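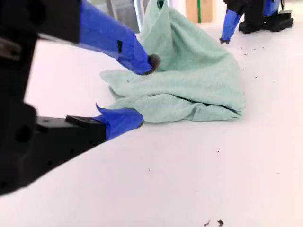

4.2 Setting up your daily targets

Complete this section before you log your first meal. The Durnex diary cannot work out a balance for days entered earlier.

1. Open Profile and enter your age, height and weight.
2. Select Skin and Ageing from the list of plans.
3. Set the calcium target. The default is 1000 mg per day.
4. Under Fluids, choose the number of reminders. The lowest setting is 3.
5. Press Save. The summary page opens.

Note: Targets are stored per profile. If two people share the diary, repeat steps 1 to 5 for each – the values are not copied across.

Note: Foods marked with a grey dot have no vitamin data. They count towards energy only.

Caution: Do not lower the energy target during pregnancy or while taking prescribed medicine without asking your doctor.

To restore the defaults, see page 182.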